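The Prostlow Road

The letter from the shire came in January, addressed to Itzel Solís at the Poven post office. It said the ferry at Skutine would stop running in 46 days and that residents could make their views known in writing.

Itzel read it twice and put it under the sugar tin. Her father had worked the ferry for 20 years. He never wrote to anyone. 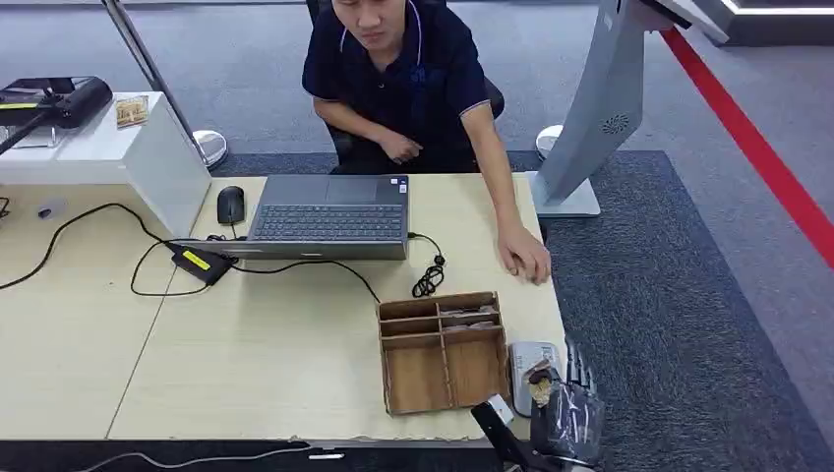
Estrella Zamudio thought writing was a waste of a stamp. They'd made up their minds, she said, and if Itzel wanted to do something she could come down to the landing and ride the thing while it was still there.

So they went, at half past four, with a thermos and a bag of plums.
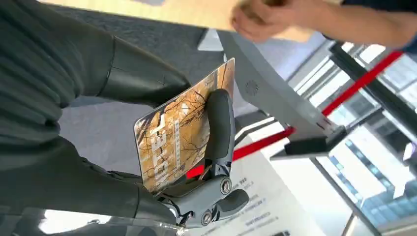

The Crossing

The river was low and brown. The ferryman, Bhat, took their coins and didn't look at them. There was one other car on board, and a dog asleep beside it.

"How far round by the road?" Estrella asked him.

"Five hours, if the bridge at Prostlow's open."

Itzel leaned on the rail. She tried to remember her father's hands on the winch and could only get the colour of his gloves.

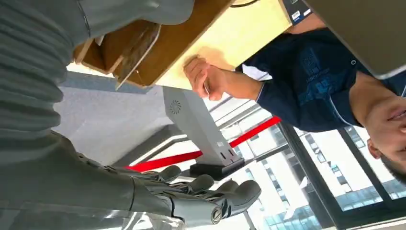 On the far bank they ate the plums and threw the stones in the water. Then they rode back - Bhat wouldn't charge them for it - and Itzel walked home and took the letter out from under the tin. She found a pen that worked.

"I live at 454 Landing Road," she wrote, "and I would like to tell you about the ferry." 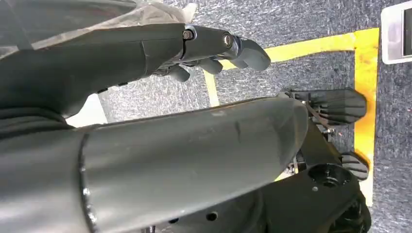 The Prostlow Road, part one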